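Workbench tips from our robot club

I help out with the after-school robot club at Prultthorpe, and this season's project is taking old desktop PCs apart with a pair of arms. We've picked up a few tricks that work just as well on your own bench at home (no robot needed!), so I'm passing them on.

Lay the tower flat and take the side panel off first. Everything faces up, your light gets in, and the loose cables are easy to spot before something snags on them. Ours love to drape right over the board, so move those aside before you reach for a memory stick.

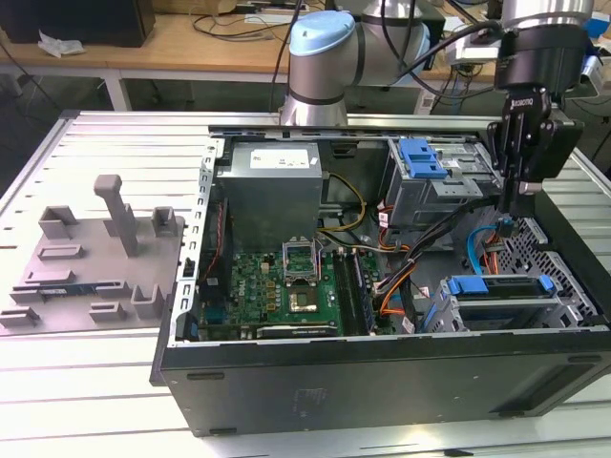 The Dell tower on the slatted table, with the gripper over the drive end and our gray fixture plate on the left.

Make yourself a parts holder. Shirley Sowerby's group printed theirs, and it took 6 tries to get slots that hold a thin board snugly. At home a muffin tin does fine for screws, and a dish rack is great for cards – I've used mine for years.

Work slowly near wires. We run the arms at 40 percent speed anywhere around cabling and the kids groan every single time, but I do the same with my own hands now.

Oh, and put a strip of masking tape on each plug and number it before you pull it. Use the cheap tape, it peels off cleaner. We still owe the club closet two rolls from June.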